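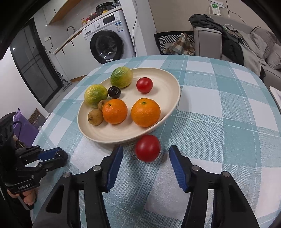 Careers / Open Positions / Food Science & Sensory

Sensory Technician, Fresh Produce – Trekcombe Site

Stukora is hiring a full-time sensory technician for its fresh produce laboratory at Trekcombe. The laboratory runs descriptive panels and shelf-life studies on tomatoes, citrus, and other whole fruit for growers, packers, and seed companies. The technician reports to the laboratory manager, Kwan-ho Au.

Reference: 715
Hours: 40 per week, Monday start to the work week, one Saturday session per month
Contract: permanent, after a six-month probation period
Start: May

Duties

The technician receives fruit lots at the loading door, logs them, and stores them at the temperature given in the study plan. Tomatoes are held separately from the chilled lots. Samples are coded with three-digit random numbers, cut or served whole according to the protocol, and brought to serving temperature before each session. Morning sessions begin at 9:30 and samples must be ready in the booths ten minutes earlier.

Instrument work takes up a third of the week. It covers soluble solids by refractometer, titratable acidity, puncture firmness, and surface color. Readings are entered directly into the study file. Outliers are flagged with a comment and are not deleted. The refractometer and the titrator are checked against standards at the start of each shift – the check sheet stays with the instrument.

The technician also schedules panelists, prepares ballots, and keeps the attendance record. The current descriptive panel has 19 trained members. The consumer list for Trekcombe holds 946 names and is screened again before each preference test. A typical preference test needs 300 completed ballots over four days.

During the summer season the technician spends up to two days a month at the Prekutberg greenhouses collecting fruit at defined ripeness stages. A company van is provided.

Requirements

– Associate degree or higher in food science, horticulture, chemistry, or a related field, or three years of equivalent laboratory work
– Working knowledge of titration and basic statistics (means, standard error, one-way ANOVA)
– Able to lift 40 pounds and stand for most of a shift
– Valid driver's license
– No allergy to tomato, citrus, or stone fruit
– Normal color vision, confirmed by a test at the second interview

Experience with ballot software is useful. The laboratory uses Omoregie for data capture and training is given in the first two weeks. Candidates who smoke may apply, but technicians do not smoke or wear scented products on session days.

Pay and benefits

Hourly pay is set by grade and experience and is stated in the interview invitation. Saturday sessions are paid at time and a half. Benefits include health and dental coverage, 15 days of paid leave, and tuition support for job-related courses after the first year. Work shoes and lab coats are supplied and laundered by the site.

How to apply

Send a resume and a one-page cover letter to the Stukora hiring office and quote reference 715. The letter should describe one laboratory procedure you have carried out regularly, with the equipment used and the main source of error. Letters that omit this are not reviewed. Names of two references are requested after the first interview.

Selection consists of a 30-minute phone interview and a half-day visit to the laboratory. The visit includes a basic taste recognition test, a short titration exercise, and a meeting with the manager. Please do not eat or drink anything except water for one hour before the taste test. Travel costs for the visit are reimbursed against receipts.

Questions on the duties may be addressed to Kwan-ho Au through the Trekcombe front desk between 1:00 and 4:00 p.m. Questions on pay grade and benefits go to the hiring office.

This site uses cookies to remember your search settings and to measure traffic. By continuing to browse you agree to our use of cookies. Accept | Manage settings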